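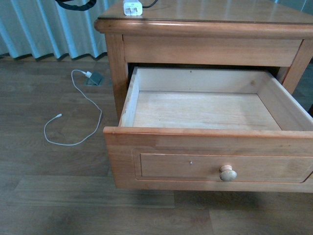 Re: Drawer pull routine, arm stalls before full extension

ojala_arvo wrote:
Bedroom nightstand, round wooden knob, drawer empty. Gets the drawer well out, then the wrist current climbs and the Gruduvix driver trips at 3,000 mA. Happened on 19 of 30 runs. Planner assumes a straight pull.

kruger_p wrote:
Your pull axis is off. Wooden runners bind if you load them sideways. Fit the axis from the first few centimetres of travel and update as you go.

ojala_arvo wrote:
Knob is close to centre, so I didn't expect much racking.

takwood wrote:
Disagree with Precious. I'd look at the grip first. A mushroom knob lets the fingers ride up over the cap and you end up lifting the drawer front. Grasp the neck, drop the stiffness in Z.

kruger_p wrote:
Lifting would show in the Z force. Arvo, post the log?

ojala_arvo wrote:
Run 453 attached. Z is flat until the last bit, then it rises.

takwood wrote:
So it's tipping near full extension. Cap the travel.

kruger_p wrote:
Fair. I'd still fit the axis. Also pick up that white cable if your base drives in from the left.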